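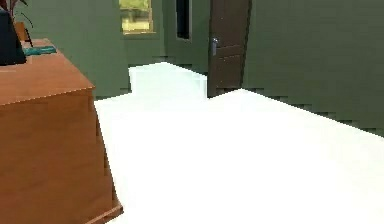 Sellora Rooms: getting your first pick-and-place run going

Quick version for people who just got the kit and want something moving before lunch. Long version is in the PDF, which is 320 pages and I haven't read all of it either.

What you need

- Sellora Rooms license, home pack (the office pack works but the prop names differ)
- a workstation with a decent graphics card
- the arm model from Kontogiannis, or any arm file you already trust
- 7 GB free on disk. More if you keep logs. You will keep logs.

Install the kit first, arm second. Other way round and the arm lands in the wrong folder and you get a path error with no path in it. Boris Skála reported that one in April, still open.

Step 1. Load the room

Launch, File, New from Room, pick the green study. Wait. First load is slow, it's building the collision meshes. After that it's a few seconds.

Don't touch the lighting presets yet. The default is very flat and very bright and yes the floor blows out to white. Leave it. Get the task working, fix the light after.

Step 2. Check your views
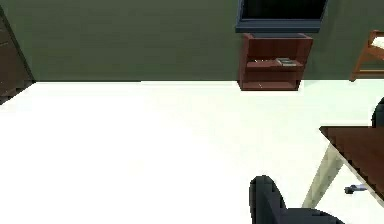
Camera placement is where most first runs go wrong, so do it before you add the arm. Open the Views tab and step through every saved view. The steep one is good for planning a base route. From up there you get the open floor, the shelf unit under the wall screen, and the black office chair by the desk, so you can see what the base has to get round. It's no good for grasping. Small stuff turns to mush, like that gray-blue thing on the floor under the table. I'd never train a grasp off that view.

For grasping add a second view:

1. Views, Duplicate.
2. Bring it down and in until the surface you're working on takes up a good part of the picture.
3. Tilt so you still see the top AND the front edge. Depth gets confused if you only have one.
4. Save under a new name. It overwrites without asking.

Step 3. Add the arm

Insert, Robot, choose your file. It drops at the room origin, so usually inside some furniture. Select, press G, drag it clear. Set the base to Fixed for your first go. Mobile base works but that's a whole other page (Aitana Palacios is writing it, ask her not me).

Check the scale. If the arm comes in tiny, your file is in millimeters and the kit wants meters. There's a tick box on import, easy to miss.

Step 4. Pick a target

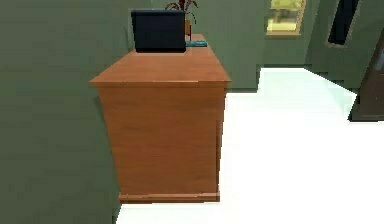 Tratholm Robotics Club / Simulation Group

Pick something flat and on its own for the first target. A cabinet top is good, lots of flat surface and the height suits most arms. The teal item beside the laptop is a nasty one to start with, it's tucked right up against the laptop's edge so the fingers have nowhere to go on that side. Move it to the bare front half of the top and train there. Then put it back next to the laptop when you want a hard version.

To move a prop: select, unlock (padlock icon), drag, lock again. Forget the second lock and physics will slide it a little each reset and you'll spend an evening wondering why your success rate is drooping. Ask me how long.

Plants: turn collisions off. Thin leaves eat frame time. Right click, Physics, None.

Step 5. Run it

Task, New, Pick and Place. Set target, set goal zone, then:

- episodes: 2,000 for a real run, way fewer for a smoke test
- time limit: 120 steps is enough on a fixed base
- randomize: position only at first. Color and light later
- save failures: ON. Default is off, no idea why

Hit Run, watch the first few episodes. If the arm jitters at rest, halve the physics step. If it closes on air your grasp frame is offset, go back to the arm file.

Is it worth the money

Mostly. Iraklis Psarras tried the same task in Melel and likes it better, says the contacts are softer. Melel's rooms are nicer to look at too. But setup took him much longer and the camera tools are poor.

Good: quick to set up, props all come with sane weights, view saving.

Not so good: blocky edges where the floor meets the walls, you can see it plain as day in the default render. Doesn't hurt grasping. Might matter if your doing floor segmentation, test it first. Prop search is bad. Support answers, slowly.

Club members can use the shared license, Leszek Piątek has the key. Log out when you finsh, it only allows one seat.

Next page: light presets and randomizing color.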